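3. Materials and methods

3.1 Choice of the surfaces

The study was carried out in the three buildings of the Undodik site, which are named Aguirre, Climov and the Annex. All of them were repainted and partly refitted before our work began, and in each one the owner chose white or off-white for the walls and for most of the horizontal surfaces. This choice is common in workshops, clinics and school laboratories. It is usually defended with two arguments: a light colour needs less artificial light, and dirt on it is noticed early and therefore removed early. The first argument has been studied many times. For the second we found very little, and it is the one we wanted to test.

We selected surfaces which are touched or used on most working days. Window sills, shelves above shoulder height and the inside of cupboards were left out. Surfaces with a printed pattern were left out too, even when the ground colour of the pattern was white, as our colour chart can not be used on them.

3.2 Kinds of marks

In the literature the word "soiling" covers almost everything that makes a surface look less new. For a cleaner this is not very helpful. A mark which comes off with a damp cloth and a mark which has to be polished out are different problems, and they have different costs. We therefore kept apart scuffs, specks, stains and general yellowing. A scuff is a dull or grey trace with a soft border. A speck is a small dark point which can be told from its neighbourhood at arm's length. Stains have a colour of their own and an area larger than a thumbnail. Yellowing was judged only against the chart, never by memory.

Scuffs and specks often appear on the same surface, and on a pale ground the scuffs are the harder of the two to see (Figure 2).

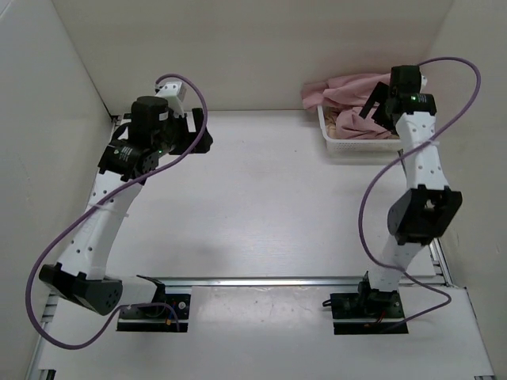
Figure 2. Pale white work surface with off-white walls. Faint scuff marks, and a few small dark specks near the lower middle of the surface.

A further difficulty is the shading in corners. Where two light panels meet, the wall looks darker even if it is perfectly clean, and our first observers marked such places as dirty. After the trial period we told them to hold the chart flat against the wall beside the doubtful place, so that both received the same light. Disagreement between observers became smaller after this, although it did not vanish — in the Climov building the afternoon sun remained a problem until the end.

3.3 Cleaning and scoring

Each surface was assigned to one of 2 cleaning plans. In the first plan it was wiped at the end of every working day with Jurkitz neutral cleaner, diluted at 1 part in 200. In the second plan it was wiped only when a person who worked at it asked for this. The staff knew that a study was going on, but they were not told which marks we were interested in.

Scoring was done under the normal ceiling lights, without a hand lamp. We considered a hand lamp at the beginning and decided against it. A low beam from the side shows every scratch, also those which no user would ever notice, and our question is about noticing. The last scoring round took place on Wednesday, December 11, 2019. In total, almost 2000 single scores were entered. Sheets without the observer's code were removed before the analysis, and scores from the trial period are reported separately in the appendix.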